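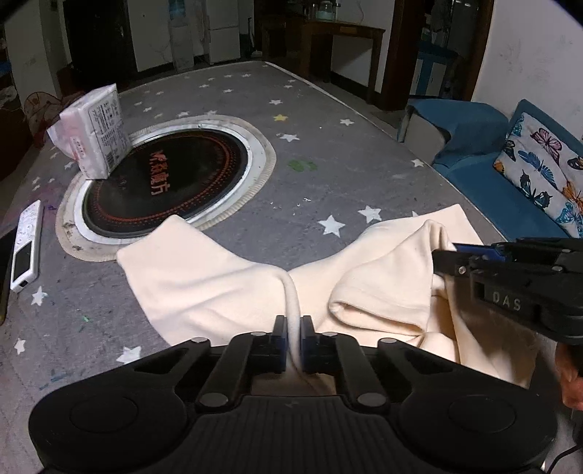 Cream garment on the table, star-print tablecloth, cooktop at center.

Home Forums Members Search Log in

Jorkside Residents' Forum: Laundry and Linen

Ploltilcombe
Members are asked for their views on folding laundry at a table with a built-in induction cooktop. The laundry room closes at 9, and many of us finish the work in our apartments. My own practice is to lay a cloth over the table and fold there.

Dorklow
I must object. Fabric should not be placed on or beside a cooktop, whatever its setting. A sofa is adequate for this purpose.

Ploltilcombe
The concern is noted. A sofa does not offer a flat surface, however, and sleeves cannot be aligned properly on cushions. I would also point out that the cooktop is switched off at the wall before any folding begins.

Stan_210
I agree with Dorklow in part. The glass should be wiped first, as cooking grease will mark a pale fabric. Phones and tissues should also be moved to a side table. With the surface clear, a load of 20 items can be folded without difficulty.

Dorklow
Wiping the glass does not address my objection. I would accept the practice if a board were placed over the cooktop.

Stan_210
A board is acceptable to me. Please confirm whether the one in unit 2 may still be borrowed on Friday.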